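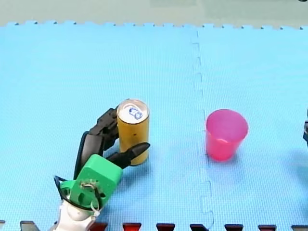
The green gripper closed on the can. Pink cup waits its turn.

Home | News | People | Workshop | Contact

Hands on with Clarus

Theophilus Yakubu talks fast and drives slowly. He runs the teaching bench at Venby, in Teltbridge, where a pair of arms called Clarus get shown simple jobs by remote control. Grip a can, lift it, put it down by the cup. Again.

"People rush the grab," he says. "You want to come in low, stop, then close. If I dither, the arm learns to dither."

How many goes does it take? About 70 for one job, before he'll even try it alone. He bins 15 or so of those on a bad day, mostly his own fualt. "Elbow slips, I sneeze, whatever. Out it goes."

Has he tried moving the arms by hand instead? Yes, last January. Hated it. "You end up leaning over the mat and your shoulder's gone by lunch."

Next job is pouring. He isnt looking forward to it. "Ask me when the floor's dry."

Last updated: 09/01/2025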